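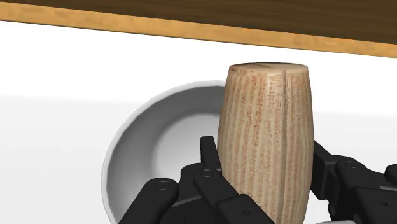 April, open day at Carholm. Got there at 9:40, signed in, sent up to the second floor. Bernd Hinrichs ran the simulation station. Everything there is rendered; the hardware was in the next hall and I never reached it.

Task is pick and place with a wooden cylinder and a white bowl. Bernd keeps a library of 821 rooms and loads one per batch. Ours was a bedroom. He said 700 of them have been checked for collision errors and the rest are used at your own risk. Batches are 100 episodes.

I asked about friction on the finger pads. One value for all wood, set by hand. I would want at least a range. Réjean Fehr asked about the mattress and was told it is a rigid body, so no sag under load. Noted for our own setup.

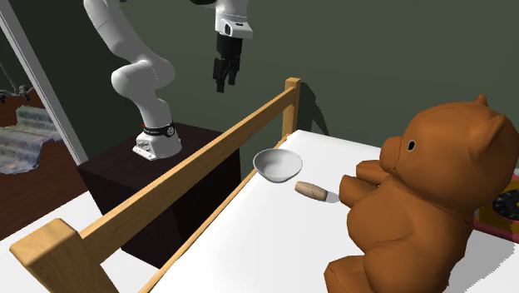 Trindholm Technical Society, Simulation Section

Second view, from farther back, with the arm on its pedestal behind the bed rail and the gripper open. Cylinder on its side by the bowl, bear next to it. The bear has a collision mesh too, coarse, 5 convex pieces. Asked for the export format and got a file name on a card.

Left at 12:15. To do: write to Bernd about the friction table, find the old Prilturo notes.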